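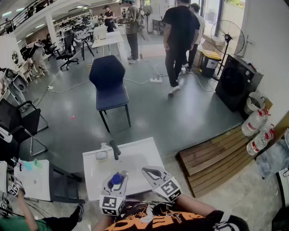

Clidora tests closures for small containers: screw caps, snap lids, droppers and child-resistant fittings. Our clients are packagers of food, cosmetics and over-the-counter medicine. We do not manufacture or sell packaging.

## Scope of work

Testing is done at the Canau site. Standard services are:

- application and removal torque
- seal integrity under vacuum
- thread and liner inspection
- storage at raised temperature and humidity

Sample sets of up to 200 units are accepted without prior booking. Larger sets are scheduled by the week. Intake closes at 3 p.m. on Wednesday, and anything received later goes into the following week's queue.

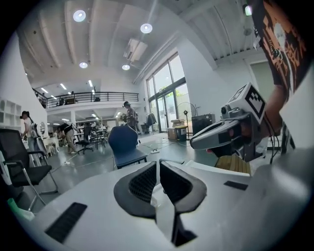 *Hand-held grippers, close view*

## Methods and records

Each job is assigned a method sheet before the samples are unpacked. The sheet lists the test speed, the conditioning period and the rejection limit agreed with the client. Changes to the sheet require a new revision letter, and results from different revisions are reported in separate tables.

Raw readings are kept in Valum, our in-house records system, for 5 years. Clients may request an export at any point in that period. Valum currently holds 34 method sheets, including those for induction-sealed liners, which were added in March. Retired sheets stay readable but can't be assigned to new work.

Torque heads are checked against a reference weight at the start of each shift. A head that drifts past its limit is pulled, and all readings since its last good check are repeated.

## Clients

We complete almost 700 jobs a year. Most are repeat work on closures that have changed supplier, resin or liner.

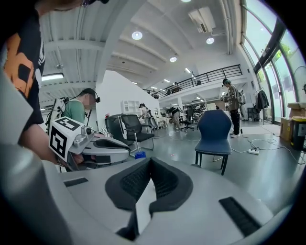
Tsuji wrote after its last round of tests that the report was shorter than expected, but that the removal torque table alone had settled a dispute with its cap supplier. It also asked for individual readings to be printed next to the averages. Reports now include both.

## Sending samples

Pack closures and containers separately, unassembled unless the test calls for filled units. Mark each bag with the lot number and resin grade. Unmarked bags are held until the details are confirmed in writing.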